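Play food at full price

Fatonia sells its toy food one piece at a time, and a basket adds up fast. I asked the buyer at Huet, a toy shop that stocks the line, why anyone should pay it.

"Kids come back to food," she told me. "Bricks get dumped out and left."

I have seen bricks hold a child for a whole afternoon, and said so. She shrugged. "Sure. Put both out and watch."
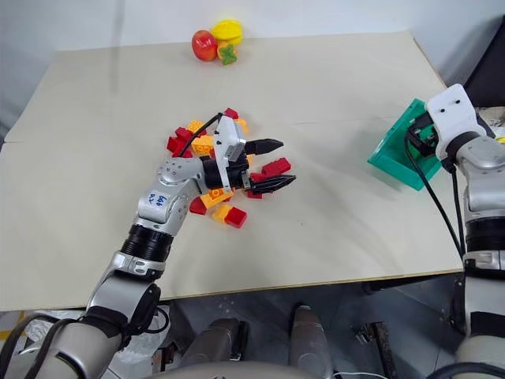

Apples, lemons and the rest

Her case for the red apple and the yellow lemon is that a toddler can name them. The same goes for a paper bag of real ones, I said.

"Real ones rot," she answered.

She says 34 families tried the range in May and only 2 sent it back. Who picked the families? "We did." She had no figures for bricks.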